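Folding on the bed: notes for the Radden evening talk

These are my own notes, typed up afterwards because a few of you asked. I've left them the way I speak them, so there are bits in here that are just me reminding myself to slow down.

Start. Say hello, wait for the chairs to stop scraping. Say thank you to Meriem Hajji for asking me, and for letting me have the big table even though I then go and tell everyone not to use a table.

First thing to say: I came to folding late. I was the person with the chair. You know the chair - it sits in the bedroom and nobody has sat on it for years because it has a fortnight of clothes on it. Mine was a nice chair as well, my aunt's, and when I finally cleared it I found out the seat was green. I'd remembered it as brown.

(Pause here, people like to tell the person next to them about their chair.)

So I'm talking tonight about T-shirts and about the bed. I could do towels, I could do jumpers, and if there's time at the end I'll do the fitted sheet, but T-shirts are what most of us have most of. I counted mine before I moved to the flat on Aranda Street. There were 125. I'm one person! I don't run a football team. I got them down to a sensible pile over a long wet April and it was the folding that did it, because you can't fold a shirt without looking at it, and once you've looked at it you know whether you want it.

Next bit: why the bed.

Everybody who writes about folding seems to own an enormous clean table. I don't, and if I did it would have post on it. The bed is the biggest flat thing in most homes, it's a few steps from the wardrobe, and it has one big advantage, you have to finish before you can go to sleep. I've tried the sofa (too soft, and you sit down). I've tried the ironing board (too narrow, everything slides off the pointy end). I've tried the floor, and my knees had a word with me.

The bed isn't perfect. It gives under your hand, so if you press hard to get a crease the shirt sinks and the far side creeps towards you. Use the flat of your hand and stroke outwards from the middle. Think of icing a cake. Demetrio Vallejo, who used to fold at the Hukport laundry and taught me most of what I'm passing on tonight, puts a thin quilt under everything and pulls it tight first. I don't bother with the quilt, I just pull the sheet straight. If the sheet has ripples in it you'll fold the ripples in, you really will.

Push the rest of the bedding up to one end. Don't take it off, you'll only have to put it back. Toys, cushions, the book you're halfway through - shove them to the side. I used to clear the bed completely and it added so much faff that I stopped doing the folding.

Now the shirt. Hold one up at this point, an old one, the Stastivik half marathon one gets a laugh because I clearly didn't run it.

There are two camps. Camp one lays the shirt face down, folds the sides in behind, and ends up with the picture on the outside. It looks like a shop. Camp two lays it face up and folds the sleeves in over the front. I'm camp two and I'll tell you why. When I lay a shirt face up I can see the neck, and the neck is what you line everything up with. Get the neck straight and flat, get it in the middle, and the rest of the shirt more or less tells you where to go. With the shirt face down I'm guessing.

People say, but then you cover up the picture. You do, a bit. I don't mind, I know my own shirts.

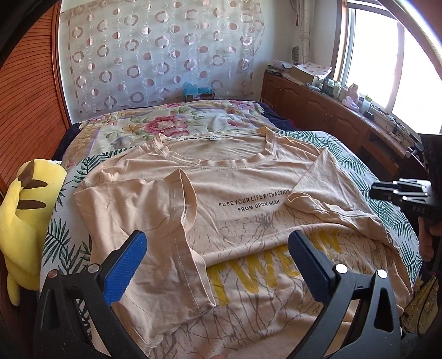
Which sleeve should you fold in first?
Whichever one is nearer your stronger hand, and then stick to that order for the whole pile so your hands learn it.

I get asked that one everywhere I go. What matters more is how far in you bring the sleeve. Most people bring it in too timidly, so it makes a little flap on the edge and the finished shirt has a lump like an elbow. Bring it well over the front. On a short-sleeved shirt you can let the hem of the sleeve point down at a slant and that's fine, you don't need to square it off. Long sleeves are another matter, you fold those over and then back down on themselves, and I'll do one at the end if anybody's brought one.

Then the other side comes in to meet it. Run your hand down the middle. Look at the bottom edge, is it level? If one side has dropped lower than the other, it means you've twisted it at the shoulder, so go back and start at the neck again. Don't tug the bottom to make it match. I did that for years and wondered why my shirts came out of the drawer looking like they'd been slept in.

Then up from the bottom. Halve it, halve it again, and if your drawer is shallow you might want thirds instead. Measure your drawer once with a folded shirt and you'll know for ever. Mine takes them in thirds, standing on end, 9 to a row. Demetrio's drawers are deeper and he does halves.

(Do the whole thing once at normal speed without talking. Then do it again slowly and talk. I always forget and do it the wrong way round, and people lose the thread.)

Prints. Somebody will ask about prints. If you've got a shirt with big thick lettering on the front, the rubbery sort, don't put a sharp crease through the middle of the letters. Fold softly over it and don't pile six heavy jumpers on top. The thin faded ones can look after themselves. I've got one from a garden centre where the writing is nearly gone and I love it more than any shirt I own. If a print feels tacky, slip a bit of tissue between the layers - I keep the tissue that comes in shoe boxes.

And fold them when they're properly dry. I know, I know. But a thick collar stays damp long after the body of the shirt feels done, and you'll smell it by the weekend. Pinch the collar. Pinch the seam under the arm. If either one feels cold, hang it over the door for an hour and do your socks.

Next bit: the wardrobe question. Shelf or drawer or hanger?

I'm not going to be strict about this. Hanging T-shirts is quick, but you get those little ears at the shoulders from the hangers, and a wardrobe fills up faster than you'd think. Shelves are lovely on day one and then somebody pulls out the bottom shirt. If you've only got shelves, keep the piles low, 6 in a pile at the very most, and put the ones you wear on the left and the ones you're being sentimental about on the right. If you've got slatted doors you're lucky, the air gets in. With solid doors leave them open for a while when you've put a fresh load away.

Tell the story about the children's shirts here if there are parents in. My sister's youngest would only wear one shirt, so we stood all his shirts up in the drawer with the pictures showing at the top (camp one, I admit it, I swapped sides for him) and within the week he was wearing 4 different ones. He'd simply never seen the others. He also folds now, terribly, in a ball, and puts the ball in the drawer very proudly, and we leave it there. I'm firm about that. If you refold what somebody else has folded, in front of them, they won't fold again, and that goes for husbands too.

Have a drink of water. The room at Radden gets warm with the lights on.

Hands on. Everyone's been asked to bring a shirt, there are spares in my blue bag. Meriem has put blankets over the tables so they feel a bit like a bed, bless her. Get people in pairs. One folds, the other just watches the neck and says when it's wandering off. Swap. Don't let them race, there's always one table that starts racing.

Things to look out for when I go round:

Shirt too near the edge, so the bottom hangs off and pulls.
Label sticking up at the back of the neck. Tuck it down first, it makes the collar sit better.
People smoothing with their fingertips. Whole hand!
Sleeves folded in before the body has been smoothed. You trap the creases and they're there for good.
Somebody folding in mid air against their chest. Let them, if it comes out flat. Some people can do it and I'm jealous.

If there's time, the fitted sheet. If there isn't, tell them I roll mine up and shut the cupboard quickly.

Questions I should be ready for. Rolling: fine for a suitcase, fine for gym things, I don't like it in a drawer because I can't tell one grey roll from another. Folding boards: I had one, it was good, it lived behind the door and fell on me. Ironing first: only if you enjoy it. Folding while watching telly: yes, lovely, but do the plain ones and save the awkward ones for the adverts.

Last thing, remind them that the tea is through the side door and that the spare shirts come back to me, please, folded or not. I went home from the last one four short.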